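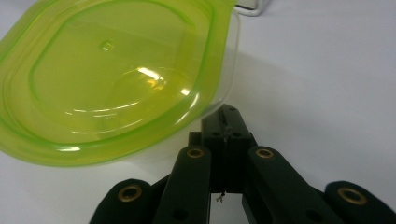
Kitchen and Food Storage Check, Mullport Hall
Walked through by: Felista Odera, Tuesday, before lunch

Hi all! I did the round with a cup of tea in hand, so forgive the rambling. Ticks are fine, crosses need somebody to do something.

1. Food containers, clear plastic, green lids
OK. I ran a finger round each rim looking for cracks and pressed every corner down. They're good lids, these, and the ridge is easy enough to clean if you use the little brush (second drawer, blue handle). Please don't stack them hot!

2. Container labels
CROSS. Four in the fridge with no date on them. I sniffed one and I'm still sorry I did. Masking tape and a marker are on the shelf now.

3. Fridge temperature
OK, 4 degrees on the dial thermometer. The door seal is a bit grubby at the bottom hinge.

4. Freezer
OK, but the frost is creeping back. Salim, could you defrost it before the Bakilana supper?

5. Benches and splashback
OK. Lovely and clean, whoever did them on Sunday.

6. Knives and peelers
CROSS. The small serrated one was loose in the tea towel drawer again. I've moved it to the rack.

7. Fire blanket and extinguisher
Blanket OK. Extinguisher tag is due in January, and Trillus want the unit number when we book, so it's 2774 (written under the bracket, you need a torch).

8. Hot water
Took around 21 seconds to come through at the hand basin. Slow, but hot when it got there.

9. Bins
OK. Green bin needs a new liner.

Comment from Salim Lukumay: Freezer's on my list, I'll do it overnight. Can we get two more of the big containers? We ran short for the soup.

Felista: Yes! Put it on the Jarkden order.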